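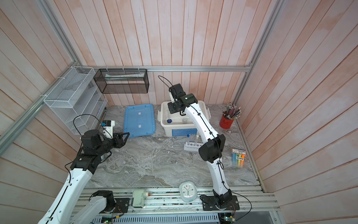 図1　評価セルでの作業。片方のハンドは収納ボックスの上

双腕アーム評価セル「Pirko」導入検討会 議事録(6月・第2回)

開始:14時
出席:検査準備室、設備、購買
欠席:情報システム(前回に続き、会議の存在を知らなかったとのこと。招集メールは届いている)

1. 前回議事録の確認
「おおむね好感触」の一文について、好感触だったのは営業担当の方であるとの指摘があり、削除した。その他は承認。

2. Pirkoの概要(設備)
販売元はPlanance。アーム2本、手首カメラ、レール、制御ソフトまでを一式で提供する小型セルである。検討している用途は、試験管と小物の出し入れ、ラック周りの片付け。カタログには「導入したその日から戦力」とあるが、取扱説明書の設置の章は34ページある。読了した者は出席者中1名で、感想は「長い」であった。

3. 評価作業について(検査準備室)
題材は、ふた付きの収納ボックス、白い試験管ラック、キャップ付きの試験管。ふたを外した状態と載せた状態の両方で作業を見ている。台上には文具も置いてある。購買から「筆記具の片付けも見積りに入っているのか」と質問があり、入っていないと回答。購買は少し残念そうであった。

所要時間の測り方でも意見が割れた。ソフトの記録を正とする案と、手前の目覚まし時計を見ればよいとする案が出たが、後者は秒単位の議論に弱いため見送り。記録の様式は検査準備室で作る。 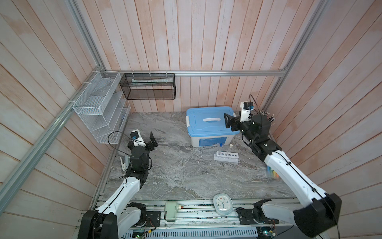
図2　ふたを載せたボックスと試験管ラック。左右のハンドは開いた状態

4. 周辺機器と配線
(1)ケーブルがアームに沿って這い、手首の上で輪を描いている点について、設備から「可動範囲の端で引っ張られないか」と懸念が示された。Plananceの事前回答は「通常の使用では問題ありません」。通常の使用の定義を文書で求めることとした。
(2)手前のレール下に基板が露出している。清掃担当が雑巾を持って近づく前に、カバーの有無を確認する。オプション品番があるらしいが、価格表では「お問い合わせください」となっている。購買によれば、この表記で安かった例はない。

5. 比較対象
Pongsiriの単腕キットも候補に残す。腕が1本少ない分安いが、ふたを押さえる治具が別売りで、足していくと差はかなり縮む。GrellikのレンタルプランはPirko本体にも使えるが、最低契約期間の記載が見積書の裏面にあった。裏面を読んだ購買に謝意が表された。

6. 保守契約
標準プランには電話対応年2回が含まれる。3回目以降の扱いを尋ねたところ、上位プランの資料が送られてきた。連続動作700回ごとのハンド点検は利用者側で行う。回数を誰が管理するかについて、しばらく沈黙があった。設備の担当とする。

7. 決定事項
・今回は購入を決定しない(全会一致。本日もっとも早く決まった議題)
・評価はPirkoを継続し、同じ題材でPongsiriのデモも依頼する

8. 宿題
設備:「通常の使用」の定義、基板カバーの品番と価格
購買:保守込みの総額を3社で比較。裏面も含む
検査準備室:評価記録の様式案、ふたありとふたなしは別欄とする
情報システム:次回出席

15時40分終了。次回日程は追って連絡する。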